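Gallham Cemetery spring marker and grounds check, with my comments

Okay, same form as last year, except I've typed up my notes this time so the families who keep asking can read them too. I did the old section and the new section over two mornings, starting at 7:00 before the mowers got going. There are 439 upright markers on the list and I put a hand on every one of them. Flat markers get their own sheet in August.

1. Uprights, push test (light hand pressure at the top, both sides)
Result: 27 need work, 3 of those are urgent
Comment: The urgent ones are all along the east fence where the ground drops off. They're taped and laid down on boards, face up. If one of them belongs to your family, please don't stand it back up! I know it looks awful lying there. A letter is going to the last address we have, and if you've moved, call the office.

2. Leaning markers
Result: Monitor
Comment: Lots of lean in the old section, same as ever, but most of those haven't budged from last year's measurements and they pass the push test fine. I re-measured the tall obelisk by the cedar and got the same number twice. I'm leaving it alone.

3. Bases and setting compound
Result: Fair
Comment: The compound is crumbling on the double markers near the pump. I scraped a bit out with a key and it came away like stale cake. The Brurno crew set those, and they've agreed to come look at them before Memorial Day weekend.
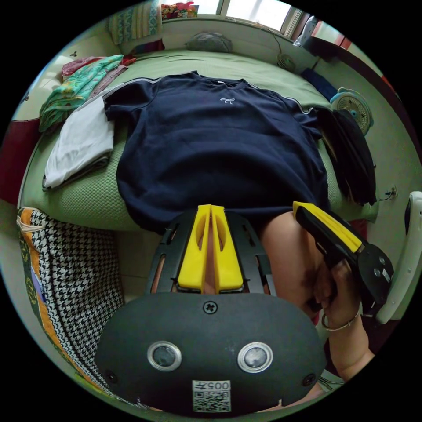 4. Sunken graves
Result: Fail in two spots
Comment: Row K and the corner behind the tool shed. Both are deep enough to turn an ankle, more so when the grass is long and hides the edge. Cones are out. We need topsoil, and we need to wait for a dry week to bring it in or the truck will leave ruts worse than the holes. The newer graves will keep settling for a good while yet, that's normal, and we top them off as they go.

5. Paths and gravel drive
Result: Pass, with a gripe
Comment: The drive is in good shape. The brick path to the chapel has three bricks up at the step, and people coming to a service in dress shoes are not looking at their feet. I reset them with sand for now. It'll hold through summer if nobody drives a cart over it (please don't drive a cart over it).

6. Chapel door and ramp
Result: Pass
Comment: Ramp rail is tight, grip strips are fine. The door closer slams. Pallbearers need that door to stay open by itself, and the wedge we've been using has gone missing again. Hook and eye ordered.

7. Lowering device and straps
Result: Pass
Comment: This is the Ditavel unit. Ran it empty all the way down and back up, brake caught every time. One strap has fuzz along the edge, so I pulled it and put on the spare. Straps get replaced at the first fraying, I don't care how new they are. Need to reorder one spare.

8. Greens, boards and tent
Result: Fair
Comment: Boards are sound. The tent has one bent leg and needs new stakes, the short ones pull right out after a rain.

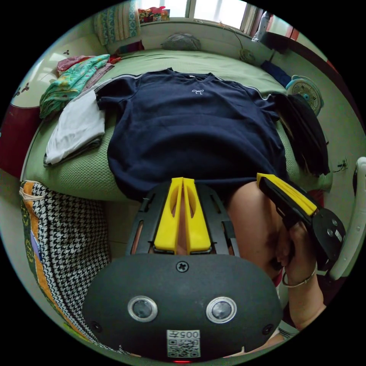
9. Trees
Result: Needs a pro
Comment: Dead limb hanging over the Hồ family plot, and it's a big one. I don't do ladders with a saw anymore. I asked for a quote and roped off the bench underneath until it's down. The family has been told, and they were very nice about moving their flower stand for a few weeks.

10. Glass, wire and leftover decorations
Result: Ongoing
Comment: Filled two buckets! Wire wreath stands are the worst thing for mower blades, then glass candle jars. Anything in decent shape is on the shelf by the office door for 30 days, so come look before you decide it's been thrown out.

11. Water spigots
Result: One leaking
Comment: South spigot drips and the ground around it stays slick. Washer is on my list. Use the north one until then.

12. Signs and lights
Result: Pass
Comment: Gate light works, closing-time sign could use paint.

Re-check on items 1, 4 and 9 after the Brurno crew has been out. I'll add the results to the bottom of this page.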